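The Apples That Stay Until Spring

In Fliltholm the harvest is finished before the first frost, but the work with the apples goes on until February. When I moved to this valley I believed that an apple is best on the day it comes from the tree. My neighbors were polite about it. They gave me a bag of Steslow apples in October, and I bit into one the same evening. It was hard like a turnip and so sour that my eyes watered.

The Steslow is a keeping apple. It needs the dark and the cold, and it needs time. In the old cellars under the Hukura road the fruit lies on racks, one layer only, with the stems up. The apples must not touch each other, at least in the cellars where people are strict. In others they are wrapped in newspaper, and there is a long disagreement between the two sides which I will not try to settle.

The valley had 3,447 apple trees at the last count, and 300 of them are Steslow. The rest is mostly Foley, a softer and sweeter kind that came later and sells well at the roadside. A Foley apple is lovely in September. By December it has become mealy, and it goes into sauce or to the pigs.

What happens in the cellar is slow and mostly a matter of smell. In November you come down the steps and there is only stone and wet earth. Around the new year something like pear arrives, and later a little honey. The skin turns from green to yellow and becomes slightly greasy under the thumb, which worried me the first time. It is the apple's own wax, and you should leave it alone until you eat.

One rotten apple does spoil the others, so somebody must go down every week with a lamp and look through the racks. I have come to like this task. I take out the brown ones, turn nothing, and close the door well - mice are a bigger danger than frost.

The first cake is baked at the end of January. The recipe I was given asks for 400 grams of flour and 400 grams of apples, with very little sugar. The slices keep their shape in the oven, as a Foley slice never does. We eat it warm, standing in the kitchen, and then someone has to go down again for more.

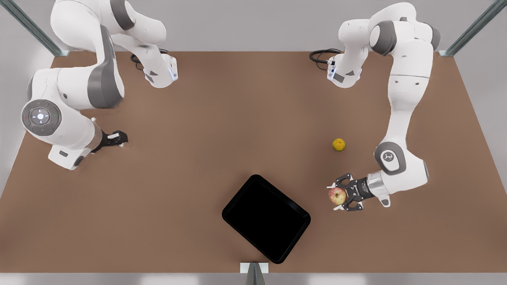 A red apple held up, a small yellow fruit still on the table.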